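Call for participants: daily life with short stature

Flikeo is looking for adults and families to take part in a study about daily life with a skeletal dysplasia or another condition that causes short stature. We are a small research group, and we work together with the family network Mahama. The study is called Flekaritz.

Many studies measure bones and joints. These measurements are important, but they say little about how a person reaches the bank machine, finds work clothes or gets through an airport. We would like to collect this knowledge from the people who have it.

Who can take part

You can join if you are 18 or older and have a diagnosis of achondroplasia, hypochondroplasia, diastrophic dysplasia, primordial dwarfism or a related condition. Parents of a child with one of these diagnoses can also join, and the child is welcome to take part in the conversations if he or she wants to. You need to live in Canada. We work in English, and an interpreter can be arranged, also for sign language, when you tell us at the time of registration.

You do not need to be a member of Mahama or of any other organization.

What you will do

The study takes 12 weeks and begins in May. In the first week you fill in a questionnaire, on paper or online. After this you keep a short diary, in writing or as voice messages, whichever you prefer. There are also 2 conversations with a researcher, one near the beginning and one at the end. They can be by telephone, by video or at our office, which has step-free entrance, adjustable chairs and a low counter in the kitchen.

There are no blood tests, no X-rays and no physical examination. We will not ask you for photographs of yourself.
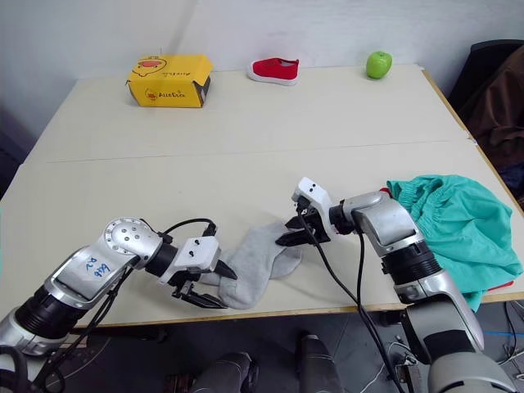
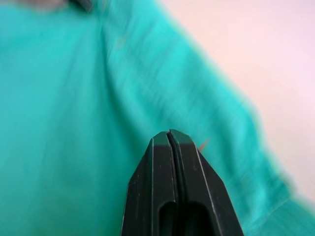

Can I stop in the middle of the study if it becomes too much?
You can stop at any moment and you do not have to give a reason. Tell us by email or by telephone, and we will ask if we may keep the diary pages you have already sent. If you prefer that we delete them, we delete them.

What you receive

Each participant receives 900 dollars, paid in three parts during the study. If you come to the office, we also pay your travel, including a taxi when public transport is not practical for you. A family counts as one participant – we are sorry that our budget does not allow more.

At the end you will get a summary of the results in plain language before it is published anywhere, and you can send us your comments on it.

Privacy

Your name is kept separate from your answers. The diaries are stored by our data partner Cindier on servers in Canada, and only the study team can open them. Some conditions are very rare, so a person could be recognized even without a name. For this reason we change details such as the town or the profession in everything we publish, and we show you every quotation first.

How to register

Over 127 people and families have already shown interest, but there are still places, especially for adults older than 50 and for fathers. Please use the registration form on the Flikeo website, or leave a message on our answering machine and we will call you back. Please mention the best time of day to reach you and if you need large print.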